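Shop visit: the arm that tidies up

Stosari is one long room with gray striped carpet and more extension cords than it needs. Members pay monthly, share the benches, argue about the music. The build everyone asks about is in the middle of the floor, next to a white table.

It's a clearing robot. Puts away what people leave on tables, or is meant to. The members call it Petersen, after the street the shop used to be on. Work started in December and it's still very much in progress.

"We wanted something boring," says one of the builders, who asked to go without a name becuase his boss thinks he's studying in the evenings. "Everybody builds an arm that waves. Fine. I've seen it wave. Pick up the trash."

So trash it is. Bottles mostly, snack bags, tissues. The hard part, he says, is how soft everything is.

"A wood block is easy, you close on it and you're done. A water bottle folds up on you. You squeeze, it moves, now it's a different shape and your nice grasp is gone."

They went through 9 versions of the finger pads. Three were printed, the rest cut by hand with a box knife. He keeps the bad ones in a drawer and won't throw them out. 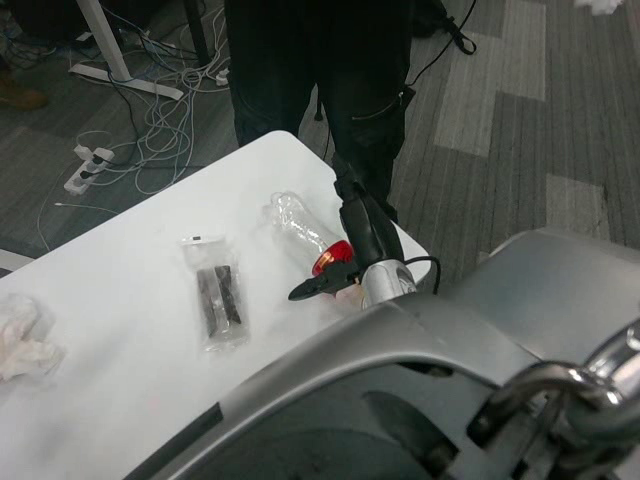
Amado Abella
Contributing writer, workshops and home builds
12 April 2018

Bottles first, then. The black gripper comes down over the cap end, flat finger just above the red cap, and that's on purpose. The cap is the stiff bit.

"Go for the middle and you crush it. The cap doesn't care," he says. "Took us two months to stop going for the middle. Kind of embarrassing."

Tissues are worse. Light, no real edges, and the software loses them against a white table. I ask why not just get a darker table.

"People ask that every week. Your kitchen table might be white. What then?"

Clear bags are another headache – the camera tends to see whats inside and not the bag. A chocolate bar in plastic reads as a chocolate bar, so the fingers close too low. His fix for now is to go in wider and slower. He doesn't love it.

Money? The group set aside 80 dollars a month for small parts, and goes over. Motor controller came secondhand from Vastau, a parts dealer across town. Slow shipping, good stuff. The planning code they wrote themselves and named Cludano. No one remembers why.

And the cables. I mention the cables.

"Yeah, yeah. There's a plan for the cables." There is a plan – I saw it, it's on the back of an envelope.

Next up is dropping things in the right bin, plastic apart from paper. After that, cups with liquid still in them, which he's putting off as long as he can.

"Ask me about cups next year," he says, and goes to look for a smaller screwdriver.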